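Newsroom > Press Releases > Home Robotics

16/05/2024
By the Keogh press office

Keogh Trial Finds Household Robots Still Not Ready for Everyday Chores

Keogh, which tests home and store equipment for retailers, today released the results of its first trial of chore robots. The short version: don't throw out the dish rack.

The trial looked at two arm systems now being pitched to families and small shops, the Prestel and the Evia. Each was given the same 400 tasks in a furnished apartment kitchen and a stockroom. The tasks were the plain kind. Pick up a plate. Put a cup on a shelf. Fold a towel. Move a box from a cart to a rack.

Of those 400 tasks, the better of the two systems finished 118 without a person stepping in. The other did worse, and Keogh will print both full score sheets in June.

"We have read a lot of sales material that says the chore robot has arrived," the company said in a statement. "We would like to see it load a dishwasher after a family dinner before we agree."

Speed was a problem as well. One kitchen job that takes an adult 6 minutes took a robot 36, and that run was counted as a success. Towels went badly for both machines. So did anything in a bag. Stockroom results were a little better, mostly on boxes of one size, and fell off as soon as sizes were mixed.

Keogh also questions the way these products are shown to buyers. Sales videos tend to be short and sped up, and they seldom say whether a person was steering. Under the trial's rules, any run with a hand on the controls was scored separately and left out of the totals.

Dishes are where the claims run furthest ahead of the work. Holding one plate between two fingers is a fair piece of engineering, and Keogh gives credit for it.

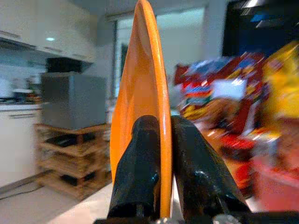 A sink holds more than one plate, though, and they come stacked, greasy and mixed in with forks. Stores that plan to stock either system should ask for an unedited run in a kitchen the maker did not set up. Keogh asked both makers for one before the trial and got neither.

A second trial, called Bomesum, will repeat the kitchen tasks with newer software. Keogh does not expect a large change in the scores but will publish them either way.

Retail buyers can request the full test method from the Keogh press office.

Comments

dishpan_hands: 118 out of 400 is still better than my teenagers.

R. in Ohio: Did they price it out? I'd take slow if it ran overnight and didn't break anything.

shopfloor22: Mixed boxes is the whole job where I work. Call me when it can do that.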